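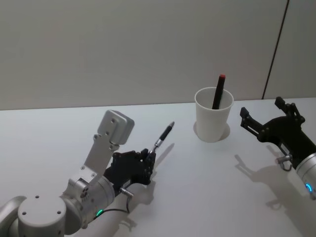

The editorial board of Nurnunon Romance met in regular session at 2:30 p.m., with Shoaib Naqvi in the chair and Przemysław Lis recording. The minutes of the February session were approved with one correction: the heroine of "The Surgeon's Vineyard" is a widow, and the word "divorced" was struck from item 3. On the matter of covers for the spring titles, the board reviewed the clinch paintings supplied by Laskowska Studio and found them too close to those of last year. Mr. Naqvi asked for a quieter treatment, with a plain pale gray ground like the wall behind the white table, and the title set below the line where the two meet. Mr. Lis suggested that the thin dark seam on the right side of the wall, with its slight lean, would serve as a model for the rule between author name and title. The board agreed to request two sketches in this manner and to keep the painted covers for the historical line.

Item 2. "A Promise at Listach"

The manuscript was received at 441 pages. The contracted length is 258. Both readers' reports praised the opening chapters, in which the heroine takes the post of bookkeeper at the sawmill without knowing that its owner was once engaged to her sister. Both also found that the quarrel at the harvest dance is repeated in nearly the same terms at the lake house and again at the railroad station.

Resolved: that the author be asked to keep the harvest dance, remove the lake house, and shorten the station. The sister's letters are to be cut to two. The author may keep the dog.

Mr. Naqvi noted that the hero does not apologize at any point in the present draft. It was agreed that he should do so before the final chapter and in the heroine's hearing.

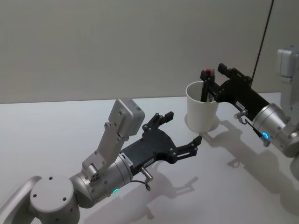
Page last changed: March, 4:15 p.m. (spelling of Laskowska corrected in item 1)

Item 3. Secret engagement plots

The board took up the question deferred from February, namely whether to continue accepting stories in which the hero is promised to another woman when he meets the heroine. Of the 172 submissions now on hand, a good many open in this way. Mr. Lis spoke in favor of a pause. Readers' letters, he reported, are divided – some ask for more, and others complain that the fiancée is always cold, blonde and rich.

After discussion, it was resolved that such plots remain acceptable where the engagement is ended openly and the other woman is given a reasonable character of her own. The guidelines for authors will be amended to say so.

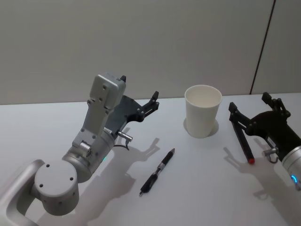

The amended wording will also ask authors to settle the matter of the first engagement by the midpoint of the book. Mr. Lis will prepare a draft and circulate it before the next session.

Item 4. The Grundska series

The outline for book 5 was accepted. The board asked that the ferry captain's age be made to agree with book 2, and that his brother, who drowned in book 3, not attend the wedding – or that his return be explained.

Item 5. Other business

The request to reissue "Orchids for Nurse Hale" was laid over until the rights position is known. There being no further business, the session was adjourned at 3:50 p.m.

Recorded by Przemysław Lis

Shares: 5
Comments: 0

Related items
Minutes of the February session
Guidelines for authors: contemporary line
Guidelines for authors: historical line
The Grundska series: reading order
Notes for outside readers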